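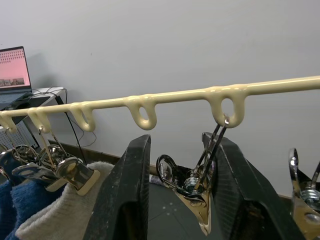

Metal clip on the drying rod

Collmont Stage Forum > Dance and Live Music > Skivesine at the Carvalho – anyone going?

raquel_neves
Started January 2021
So the Skivesine stream from the Carvalho is finally up and I've watched it twice already! For anyone who missed the announcement, it's the tango and live accordion show that was supposed to tour last spring, filmed on the Carvalho stage with no audience. Thirteen dancers, a band on a platform at the back, 2 acts with a short break you can skip. I paid for the household ticket and made my sister watch it with me over the phone, which was a mess because her stream kept running ahead of mine and she gasped at everything before I got there.

The opening number is worth the money on its own. They start in near silence, only shoes, and the band sneaks in under them so slowly that I didn't notice the bass until it was already loud. Who else has seen it?

sointu_h
Watched it last night. I loved the band and got a bit lost with the dancing, to be fair. The cameras never stay put! Every time a couple got going we'd cut to somebody's face or the accordion player's hands. I want to see FEET. It's a dance show.

goncalo_moreira
Have to disagree, Sointu. I saw this company live in Itedwood three years ago from the back of the balcony and couldn't make out a single face. The close shots gave me half the show I'd missed. That duet near the end of act one, where she keeps turning away from him? I had no idea she was laughing the whole time.

sointu_h
OK, I'll give you the duet. But the big group number in act two was chopped to bits and you can't tell me it wasn't. I went back over it and there's hardly one shot that lets a phrase finish.

raquel_neves
I'm somewhere in the middle on this. Act one was filmed beautifully and act two felt like a different person was picking the shots. Maybe it was? The credits go by so fast.

What I really want to talk about is the singer, though. She only gets three songs and the second one (the slow one with just guitar) had me sitting there with my tea going cold. I'd buy a record of that tomorrow. 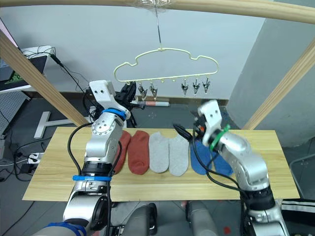
Inês Matos
The singer was wonderful, agreed, but am I the only one who thinks $30 is steep for something you watch on a laptop? I used to get a decent seat at the Carvalho for that, plus parking. And you only get it for 48 hours once you press play.

goncalo_moreira
It's steep for one person. For a household it's fine, I think. There were four of us on the couch. And they have a full band to pay, not a backing track.

horacio_s
Long-time reader, hardly ever post. I was at the December preview they did for subscribers, also online, and the sound was much worse then. The accordion was way up front and you could barely hear the shoes. They've clearly gone back and remixed it, so if anyone saw that version and gave up, try again. The pictures are the same edit as far as I can tell, so Sointu, no luck with the feet.

sointu_h
Ha, figures. I'll write to the box office and ask for a wide shot version. One camera, center of the house, leave it alone. I'd pay again for that.

Inês Matos
You'd pay another 30?

sointu_h
I'd pay fifteen and complain about it on here.

raquel_neves
Does anyone know if they're still planning to bring it to Collmont once theaters open? The page says "dates to follow" and it's said that for months. I'd go in person even after watching it to death at home.

horacio_s
The newsletter said Itedwood first, then us. No dates for either. I'll post here if I get anything.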